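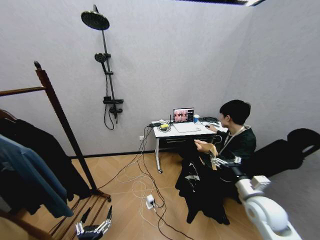
Flonier Adds Textured Plaster and Black Shower Set to Vusside Display Rooms

September 2024

Flonier, a supplier of interior finishes and fittings, has added a new wall and fixture combination to its display rooms at the Vusside showroom. The combination pairs a pale lavender-gray textured plaster with light wooden parquet and a shower set in black. Both walls meeting at the corner of the room carry the same color family, and a thin dark baseboard closes the joint between back wall and floor.

The plaster is sold under the name Laitinen and is applied by trowel in two coats over a primed surface. It is supplied in seven shades. The lavender-gray was added to the range in August after requests from fitters working on small rooms with a single light source. Drying time between coats depends on room temperature and is stated on the product sheet.

The shower set, Gikix, is wall mounted. It consists of a large round rain shower head on an arm, a vertical slide bar, a smaller round handheld head with a flexible hose, and a rectangular mixer valve with a spout. All visible parts are black. The handheld head is held on the bar by a clip. The set is displayed at the Vusside showroom for viewing of form and finish. Buyers should confirm wall construction and supply pipe positions with their installer before ordering.

The parquet is laid in a herringbone-like pattern. Flonier recommends it for dry areas only. For wet rooms the company supplies a separate floor range, samples of which are kept at the front counter.

Furnishing in the room includes a small white desk on slender metal legs, with a shallow drawer under the top, and a dark brown wooden clothes rack with slatted base rails. Neither item is part of the Flonier catalog. A narrow black-framed ceiling light completes the fittings.

Availability

Laitinen plaster can be ordered now in all seven shades. Delivery of standard orders takes three weeks. Orders of more than 1000 square feet are scheduled separately and require written confirmation of the shade code, as color may vary slightly between batches. Gikix sets are held in stock at Vusside, with 69 units available at the time of this release. Spare hoses and handheld heads are listed as separate items.

Sample boards of the plaster may be borrowed against a deposit. Installation instructions for both products are available in print at the showroom and from the Flonier sales office on request.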